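Filed under: Reviews > Teleoperation & Hand Guiding

Ronitz glove kit, second firmware

Setup took 34 minutes, most of it finger calibration. Our bathroom tasks are slow and need both arms.
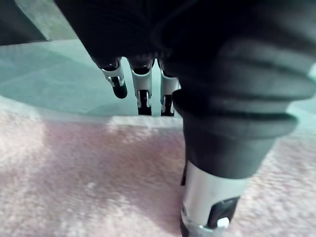
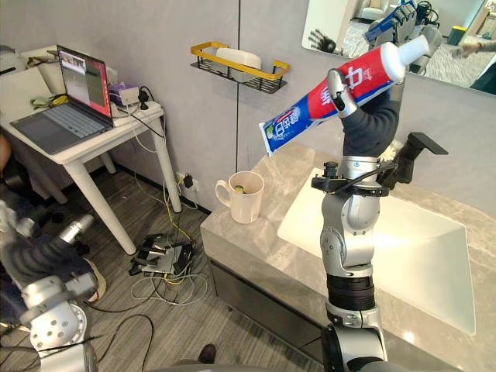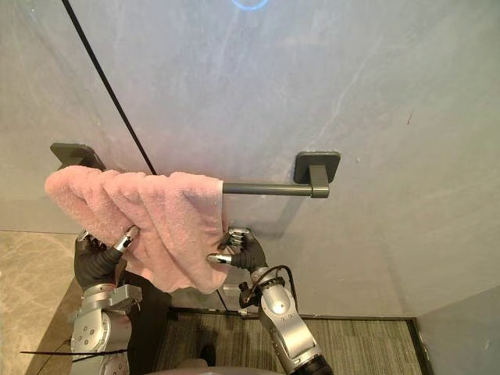 Latency is the main improvement over the Mahasneh controller. We recorded 100 demonstrations and kept 80; of the rejects, 6 were dropped glove signals and the rest were operator error. Thumb tracking is the weak point. Pressing a thumb flat to the front of a towel on the rack, with a hand on either side, takes practice, as the glove reads thumb rotation poorly. Wrapping a finger across a toothpaste tube is easier to teach - the curl sensors are good. The manual is thin and the straps run small.

Worth the price for two-handed work.

Related reviews
- Zesow foot pedal
- Hirnuna wrist tracker
- Mahasneh controller, long-term notes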